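Clear the Table First! Small Habits for a Better Work Surface

by Evdokia Sfakianakis

I have been sorting, mending, wrapping and gluing at the same spot since 1989, and if I could pass on one habit it would be this one: start with a bare surface. Completely bare! Not "I pushed the mail to one side" bare. I love the feeling of a big pale stretch with nothing on it, and I get twice as much done when I begin that way.

Start from nothing

Take everything off, even the things that live there. Put them on a chair or in a box on the floor. Wipe with a barely damp cloth, then go over it again with a dry one. If your table is dark, lay something white over it (I keep a big sheet of white paper rolled up behind the door for this). Dropped screws, beads and snips of thread show up right away on white, and you'll stop hunting for them with your palm.
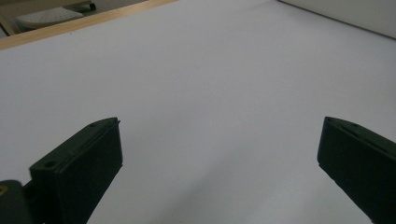

Bring things back one at a time

This is my favorite part. Pick up one item, decide if you need it for the job you're doing today, and only then set it down. Boxes go at the far end, long side facing you, so you can reach in without leaning on your work. Flat pieces, like panels and lids and trays, come in last and get laid down gently. Lower one edge first and let the rest follow, and you won't trap grit under it and scratch the finish.

Color helps too! A white box on a white table is easy to bump with your elbow. Something orange, you can't miss.
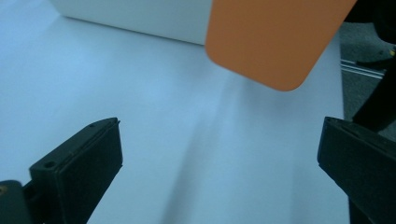
White box at the far end, orange panel just above the surface.

Mind the edge

Keep a hand's width clear along the side where the table stops. My friend Hollis Crenshaw runs a strip of masking tape there and treats it as a fence, and I've copied him ever since I lost a jar of buttons to the floor.

Check your light

Hold your hand over the middle of the table. If the shadow is dark and sharp, move the lamp back or bounce it off the wall until it goes soft. Your eyes will thank you by 9 in the evening!

Next up in May: what to do with all the lids that don't fit anything.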